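The Arneck Hall Curtain Question, Continued

Readers will recall that the main curtain at Arneck Hall stopped closing last June, about a yard short of decency, during the second act of a play whose ending depended on it closing. The cast of the Ukier Players held their death poses for as long as they could. One of them sneezed.

The repair quote has now come in at $259, plus $89 for someone to drive out from Briem and look at it again. We paid the $89. He looked at it again. He agreed it does not close.

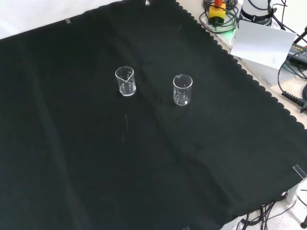
By Malou Frandsen
March 15, 2017

Until the track is fixed, the spring program will go ahead with what the director calls an open stage — meaning the audience gets to watch two teenagers carry off a sofa. Please don't applaud the sofa. It only encourages them.

Anyone with black fabric at home is invited to bring it by, in any size. A scalloped edge is fine. Sequins are fine too, though we would like to talk to you first.

The Lernine Road entrance stays locked during rehearsals, and the bell there has not worked since before the curtain did. Knock on the side window, hard. Tickets are on sale at the front desk, and seats on the far left still have the best view of whatever is going on backstage.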